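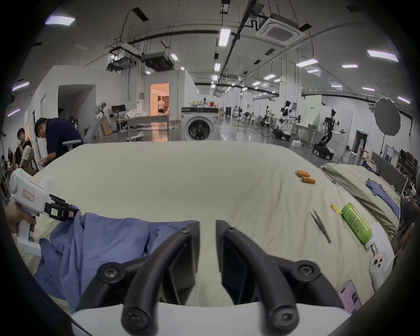

Wrist view, left gripper on the cloth, right gripper open

Gripper width reads as closed when the fingers are not quite touching, cloth folding
Posted by Vignesh Palaniappan, 20 Jan 2019

I am working on the perception side of a cloth handling project. We use two hand-held grippers over a bed, each with a wide-angle camera. I take the width from the images, and the policy is trained on width plus the pose of each gripper.

When the fingers are wide open the width is fine. When they get near each other my estimate drops to zero too early. The planner then thinks it has a grasp and starts the lift with no cloth in it. In the last batch of 125 clips this happened in 42.

I find the two black fingers by thresholding on dark pixels and measure the distance between the tips. Calibration was done once, in Plakik, with the default fisheye model. Is this a calibration problem or should I give up on the threshold? 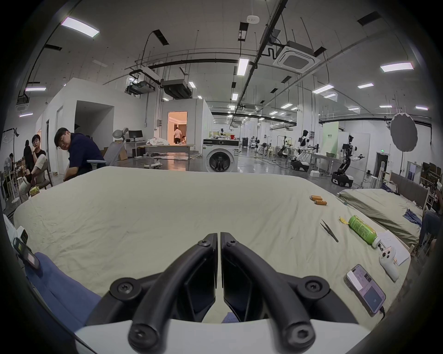 Jad Bataineh

The threshold is your problem. In your second picture the tips nearly meet, but there is still a narrow gap between them. If you run any blur or a closing step before the contour search, that gap gets filled and you have one blob. One blob gives width zero.

Things to try, in this order:

Take out the closing step and look at the raw mask for the frames that fail.

Stop measuring at the tips. Put a small marker on each finger, lower down where they stay apart, and track those. Then fit marker distance to real width with a set of spacers. We used 40 image pairs for the fit and it was enough.

Don't use zero width as the grasp signal. With cloth the fingers can close all the way on nothing or stop on a fold, and for thin fabric the numbers are nearly the same. Make the planner wait for a second check, for example whether a patch of cloth near the tips moves with the gripper over the next 3 frames.

Your background also has dark things in it, such as the monitor and the ceiling ducts. Crop to the lower center before you threshold.

Deepak Mathur

Recalibrate. Plakik defaults are bad at the edges.

Fuad Kassa

I agree with Jad on the markers. I don't think calibration explains this, as the tips are well away from the edge of the lens where the model is weakest. It's still worth redoing if anyone has touched the focus.

One more thing to check is the time offset between the image and the pose. If the width is late by a few frames, the lift starts at the wrong moment even with a perfect estimate. Plot both against time for one bad clip and look at where they turn.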